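Laborbuch Sustavis - Griff in die Kiste, gemischte Haushaltsteile
März 2022

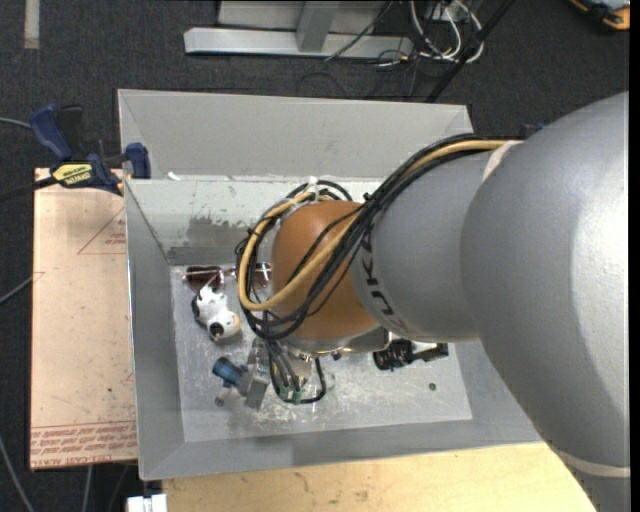 Laut Yuzhen Xue sagt die Quote allein wenig aus: Solange niemand die Zeit pro Teil mitschreibt, lasse sich nicht beurteilen, ob Aufräumen per Maschine schon taugt.

Einwand berechtigt, Zeit wird ab jetzt geloggt. Stand der Serie: 171 Griffversuche, davon 113 mit sauberer Ablage. Fehlgriffe vor allem bei dünnen Bügeln (Sonnenbrille) und bei Teilen nahe der schrägen Blechwand - dort fährt der Planer zu steil an. Dunkle Teile im Schatten des Arms werden spät oder gar nicht segmentiert.

Für die Werkstatt (Sortieren gleicher Teile) halte ich das für brauchbar. Für ein Kinderzimmer nicht. Bei Prarnirwood will man roughly - also grob geschätzt - 1.000 Griffe ohne Eingriff sehen, davon sind wir weit weg.

Offen:
- Anfahrwinkel an der Wand begrenzen
- Kabelschlaufe am Handgelenk prüfen, Drehbereich Achse 6
- Serie mit Zou-Planer wiederholen

Zuletzt geändert: YX
Kontakt: Sustavis, Labor 2 | © Sustavis | Nach oben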